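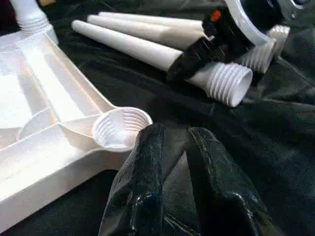

What is a screw-leg stool?

A screw-leg stool is a low seat or step supplied as a molded plastic frame with separate hollow legs, each of which is turned by hand into a threaded socket at a corner of the frame.

Screw-leg stool

Category: Household furniture > Seating > Flat-pack and knock-down types

Print this article | E-mail this article

A screw-leg stool (also screw-in stool, knock-down plastic stool) is a small piece of furniture made of injection-molded plastic and assembled without tools. The same construction is used for children's tables, plant stands and shower seats. The type is distinguished from the one-piece stacking stool, in which the legs and top are molded together, and from the push-fit stool, in which the legs are held by friction alone.

Construction

The body of the stool is a shallow tray, open on the underside. In most designs the underside is stiffened by ribs, often with diagonal struts that carry load from the center of the seat to the corners. Ribs allow the wall of the molding to be kept thin. A thick, solid seat would cool unevenly in the mold and tend to warp or show sink marks on the upper face.

Sockets are placed at the corners and are molded as part of the frame. A socket is a round cup with a spiral groove on its inner wall. The matching leg is a hollow tube with a raised thread at its upper end and a closed, rounded tip at the foot. Legs are commonly tapered toward the foot, which helps the part release from the mold and lets loose legs lie close together in the carton.

Four legs are standard for square and rectangular frames. The sockets may be vertical or set at a slight outward angle. An outward angle widens the base and improves resistance to tipping, but it also makes the thread harder to start, as the leg must be lined up with the socket and not with the seat.

Thread form

Threads on furniture of this kind are coarse, with a rounded profile. Fine threads wear quickly in soft plastic and are easily crossed. The Kingi pattern, used on a range of children's stools, has a pitch of 8 mm and seats fully after 2 turns. The Lalon pattern uses a shallower groove with a stop at the base of the socket, so that the leg meets a fixed shoulder when tight. Legs of the two patterns are not interchangeable, although the Lalon leg will enter a Kingi socket far enough to appear fitted.

Nearly all patterns are right-handed.

Materials

Polypropylene is the usual material for both frame and legs. It resists water and household cleaners and withstands repeated assembly. High-impact polystyrene gives a glossier surface but is more brittle at the thread. Some makers mold the frame and legs from different grades, the leg being slightly stiffer. White parts may yellow after long exposure to sunlight unless a stabilizer has been added.

Assembly

The frame is placed upside down on a flat surface, normally over a cloth or folded towel to protect the seat from scratches. Each leg is set in its socket and turned backward until the threads drop into step, then turned clockwise until it stops. Legs are tightened by hand only. Pliers or strap wrenches can split the socket wall, and a split socket cannot be repaired in a way that will bear weight.

Once all legs are in place, the stool is turned over and pressed down at each corner. Rocking usually means that one leg is crossed or has not reached the bottom of its socket. The leg should be removed completely and started again.

Care and faults

Grit in the socket is the most frequent cause of a stiff thread and can be cleared with warm water and a soft brush. Oil and grease are not recommended, as the leg may then work loose in use. Legs should be checked for tightness from time to time, more often where the stool is dragged across a floor.

Common faults include:

Whitening at the base of the thread, a sign of overstress
Hairline cracks around the rim of the socket
Worn foot tips, which shorten the leg and may expose the hollow interior

A leg showing either of the first two faults at its thread should be replaced. Zovilex supplies spare legs for its own frames under part number 1628. The Plotis stool is sold complete, and its legs are not offered separately.

Storage

For storage the legs are unscrewed and laid within the hollow of the upturned frame. Frames of the same model generally nest when the legs are off.

See also: Stacking stool; Step stool; Knock-down furniture; Injection molding

Filed under: Stools, Plastic furniture, Self-assembly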